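### 3.2 Desk setup and storage of small items

The second part of the survey dealt with how people who work from home store small items on or near their desks. We sent the form to 453 households in the towns of Lavau and Robles in May. Respondents were asked to list every container within reach of the chair, what it was bought for, and what it held on the day they filled in the form. They were told not to tidy up first.

Open cups were the most common container in both towns. Drawer trays came second in Lavau and shallow boxes second in Robles, where more of the desks had no drawers. Lidded containers were rare on the desk itself and were mostly kept on shelves. Many respondents listed one as "stuff" and gave no contents at all. We coded these answers as mixed use.

We also asked whether the cup had a fixed place. Most people said it did, usually at the back of the work surface, where it did not get in the way of the arms. A mesh cup in that kind of position is shown in Figure 4.
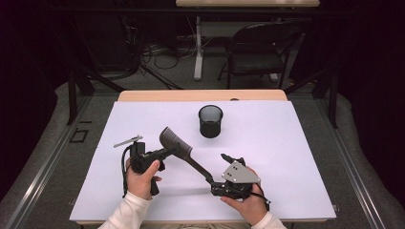 **Figure 4.** Black mesh cup near the far center of a white board on a light wooden table.

Left-handed respondents placed the cup on the left more often than right-handed respondents placed it on the right. We have no good account of this difference. The left-handed group was small (24 people), and five of them shared the desk with someone else, so the result should be read with care.

Contents were less stable than position. In the follow-up form, 92 respondents reported at least one item in the cup that had not been on their first list. Typical additions were scissors, charging cables, nail files and loose batteries. Pens were rarely removed, even when the respondent noted that they no longer wrote. Two respondents in Robles had started a second cup for the pens that did work.

Answers were entered twice and compared using the Illus coding sheet described in Section 2.4. Disagreements were settled by going back to the paper form. The category "tool" caused the most trouble, as some respondents used it for rulers and staplers and others only for screwdrivers and pliers. We kept the respondent's own word wherever one was given, and the totals for tools in Table 3 therefore cover a wider range of objects than those in the earlier Lukau survey.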